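Jelitham bin-picking logs, the bad batch

README, last edited 2018-04-11 by Celeste Gouveia

What this is

These are the logs from the stretch when the Jelitham cell kept reporting successful grasps with nothing in its fingers. We were going to delete them. Benedita Matos pointed out that a robot which is wrong with total confidence is more interesting than one which is right, and that in any case she had already spent a long evening relabeling them. So they stay, in their own folder, away from the good data.

If you want clean grasps for training a picker, you are in the wrong directory. Go up one level and take the set called Melletti. If you want to know what a false positive looks like from the robot's side, or you need something unpleasant to test a grasp detector on, carry on.

Contents

The folder holds 3961 grasp attempts. Of these, 726 were logged by the controller as a success and relabeled by a person as a miss. Everything else was logged correctly, including plenty of honest failures where the arm closed on air and admitted it.

Each attempt has its own subfolder with:

start.png – fixed camera, before the arm moves in
close.png – fixed camera, at the moment the fingers stop
joints.csv – joint positions and motor currents
verdict.txt – what the controller thought
human.txt – what a person thought

Where the last two disagree, believe human.txt. Where human.txt says "unsure", believe no one.

What went wrong

The controller decides it is holding something by looking at two numbers: how far apart the fingers are when they stop, and how much current the finger motor draws while it tries to close them further. Fingers apart plus high current equals object. This had worked for months and we had stopped thinking about it, as you do.

In September we moved the hose. It had been rubbing on the cover, so it got rerouted in a wider loop, and a bundle of the smaller lines behind the gripper got tied back to match. At full reach the tied bundle went tight and held the finger linkage open by a small amount. The motor pushed against the bundle, the current went up, the fingers stayed apart, and the controller wrote down another triumph.

It only happened at the far end of the arm's travel, and only with the wrist turned past a certain angle. On the bench, with the arm folded up and somebody watching, the gripper closed perfectly every time. We know this because we tested it on the bench, repeatedly, with increasing irritation.

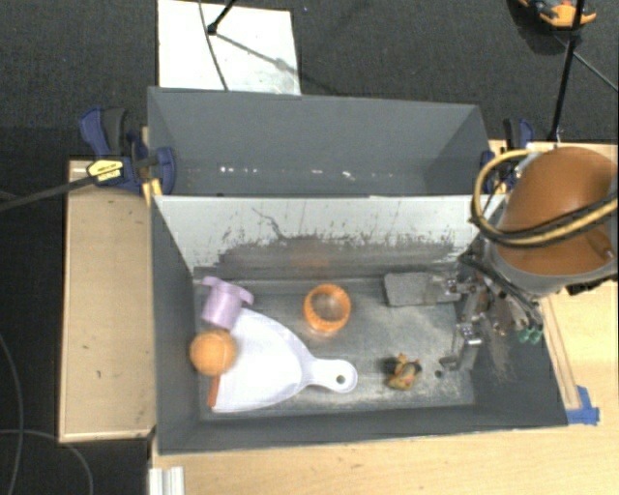
The second half of the problem was software, and it was mine. After a logged success the Pivow planner marks that object as moved and crosses it off its list for the source bin. An object that had never left the floor was therefore gone as far as the planner cared. When it had crossed everything off, it announced that the bin was empty and asked for a refill. Benedita found it asking for a refill of a bin that needed nothing of the kind, and that is how the whole thing came to light. The success rate that day had been the best we ever recorded. I had put it on a slide.

The safety part

Please read this bit even if you only came for the images.

A phantom object is mostly a bookkeeping problem until you consider what the arm does next. Holding an object, it lifts, swings over to the other bin and lowers to the drop height. The drop height is worked out from the size of the thing it believes it is carrying. With a finger gap that came from a tight bundle of tubes, the size was nonsense, and on 4 occasions the arm went low enough to strike the bin wall with the fingers. The force limit tripped and the arm stopped, as it should. The bins are clamped down and did not go anywhere.

No one was hurt or within reach. What bothered me on reading the logs is that all 4 stops were cleared from the console and the run resumed, because the message says "contact during place" and we see that message whenever something bulky goes in crooked. I cleared two of them. The rule now is that a force stop gets a walk over to the cell and a look at the fingers before anybody presses resume. With the arm stopped by the stop button, please – being paused by the planner does not count, and the planner has already shown what its word is worth.

What we changed

The bundle has slack again. It is tied at one point only, and we run the wrist through its full range at full reach after anyone touches a line.

The controller closes the empty gripper once at the far end of its travel before each run and refuses to start if the fingers stop early.

A logged success now has to survive a second check. The fixed camera takes another picture after the lift, and if the bin floor has not changed, the attempt is marked as a miss. This is cruder than I would like and it has caught every phantom since.

The planner rebuilds its object list from the camera after every attempt. It takes longer. Runs were never limited by planning time, so this cost us nothing except my argument for doing it the old way.

Known issues with the data

The timestamps in joints.csv lag the camera. Line them up on the finger motor spike if you need them to agree.

In 40 attempts close.png is missing because the disk filled up. The verdict and joint files are still good.

Objects shift when the arm brushes them, so a thing may sit somewhere different from one attempt to the next without having been picked. Do not use a change in position as proof of a grasp. We tried that too.

Benedita's labels use "miss" for anything that did not leave the bin floor and "drop" for anything that left and came back. A few early ones mix the two. Her notes say she was hungry.

Motor current is in the gripper's own units, for which the manual gives no conversion. Compare it with itself and nothing else.

Reading the files

The loader is sampaio_read.py, named after the old Sampaio cell it was written for, and it expects the folder layout above with nothing renamed. Pass it the folder and it gives back a list of attempts in the order they ran. Set phantoms_only to true if you want just the ones where the controller and the human disagree. It will complain about the missing close.png files and then carry on.

Use and contact

Free to use inside the group and by anyone we have shared the link with. If you publish something with it, mention the Jelitham cell and say which labels you used. Corrections to human.txt go to Benedita. Complaints about verdict.txt go to me, and I probably deserve them.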